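作業台の約束ごと 二本腕の現場で決めた基準

ロボットの規格書を読んでも、机の上に何を置いてよいかまでは書いていない。木の小片をつかんで移すだけの作業でも、現場ごとに細則が要る。Tudoseの作業室では、昨年6月に手順書を全面的に書き直した。

最初に決めたのは配線である。ケーブルは腕の可動範囲から外し、余りは根元でまとめる。電源タップの位置は図面に記入し、動かしたら図面も直す。始業前の点検には12分をあてる。 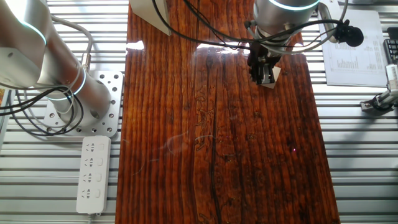 木の板に差しかかる右側の腕。左の腕は穴あきの取付板に固定されている。

次が光の扱いだ。つやのある天板は照明を反射し、画像認識の妨げになることがある。手順書では、照明を変えたら認識の確認をやり直し、結果を記録用紙に残すと定めた。天板を替えたときも同じ扱いになる。

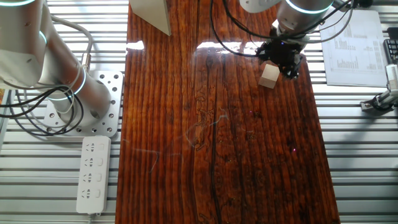 グリッパーのそばに置かれた小さな立方体。板の右には印刷された紙がある。

置き方にも決まりがある。対象物は毎回向きを変え、木目にそろえない。同じ姿勢ばかりで試すと、成功率が実力より高く出るためだ。1条件につき40回を基本とし、失敗した回も記録から除かない。手先のカメラで対象物の全体が見えることを、開始の条件に加えた。
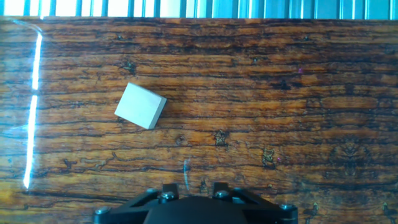 Ximeng Fengは、回数よりも中断の基準を先に書くべきだという意見である。どこで止めるかが人によって違えば、40回の中身がそろわない、と編集部への手紙にあった。

Tudoseの手順書にも中断の項はあるが、「異常を感じたとき」としか書かれていなかった。改訂案では、対象物を2回続けて落とした場合と、ケーブルが腕に触れた場合を明記した。再開は、止めた本人ともう一人が確認してからとする。

受け側の容器についても、位置を変えたら座標を登録し直す。登録前の自動運転は認めない。
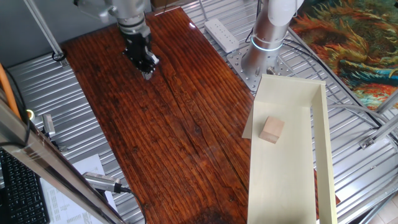

記録の残し方

記録用紙には日付、担当者、照明の条件、中断の理由を書く。保存期間は90日で、改訂の根拠にした分は期限を設けずに残す。次の見直しでは、手先カメラの清掃手順を加える予定だ。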